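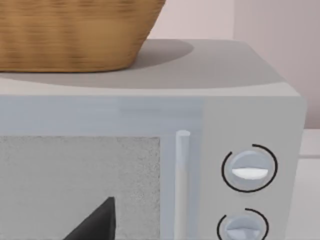 Replacing a rear brake pipe on a ladder-frame 4x4

This procedure covers the long pipe that runs along the chassis rail from the front union to the rear axle hose. It applies to the Drikham pickup and to the Parri van-bodied version, which share a chassis. Left- and right-hand-drive vehicles differ only at the bulkhead end.

Tools and materials

- 3/16 in copper-nickel pipe, one coil
- M10 x 1 male unions, short type
- Flaring tool with the correct die for the union in use
- Pipe cutter, small file, 11 mm flare spanner
- New P-clips or the original plastic clips if sound
- DOT 4 fluid, unopened

Do not use a hacksaw on brake pipe. The end will not be square and the flare will be uneven.

1. Support the vehicle

Chock the front wheels, lift the rear and set axle stands under the chassis rails, not under the axle. The axle needs to hang so that hose length can be checked at full droop.

2. Free the old unions

Clean both unions with a wire brush and apply penetrating oil the evening before. If a union turns but the pipe turns with it, cut the pipe next to the nut and use a six-point socket. Cap the open port at once. A rubber vacuum cap is suitable.

3. Measure the run

Remove the old pipe in one piece if possible and lay a length of string along it, following each bend. On the short-wheelbase chassis the section from the rail bracket to the axle hose is 762 mm. Add 80 mm for the flares and for correction at the bends. The forward section varies with body type and must be measured on the vehicle.

4. Cut and flare

Cut the pipe, remove the burr from the inside edge and blow the bore clear. Slide the union on before making the flare. Check which seat is used at each end. The Brastness load valve takes a convex flare (DIN) and the Zastlow hose takes a concave one (SAE). They are not interchangeable, even where the thread is the same.

5. Bend and fit

Form the bends over a former of at least 20 mm radius. Offer the pipe up loosely, start both unions by hand for three full turns, and only then press the pipe into its clips. Clip spacing should not exceed 400 mm. Keep the pipe clear of the exhaust hanger and of the bump stop bracket.

6. Tighten and bleed

Tighten the unions to the figure in the workshop manual for your vehicle. Bleed from the wheel furthest from the master cylinder, with the load valve lever held in the loaded position. With the valve unloaded, air can remain in the rear circuit and the pedal will stay long.

7. Check

Hold firm pressure on the pedal for one minute with the engine running, then inspect each joint with dry tissue. Repeat the inspection after 41 miles of mixed driving. Wipe spilt fluid from paint and rinse with water.

Comments (3)

landyless
Does the 762 figure hold for the long wheelbase as well?

rustbelt_h
No, the LWB bracket sits further forward. Mine came out well over that. Use the string.

M10x1
Worth adding that the 3/16 die wears. Two of my flares wept until I changed it.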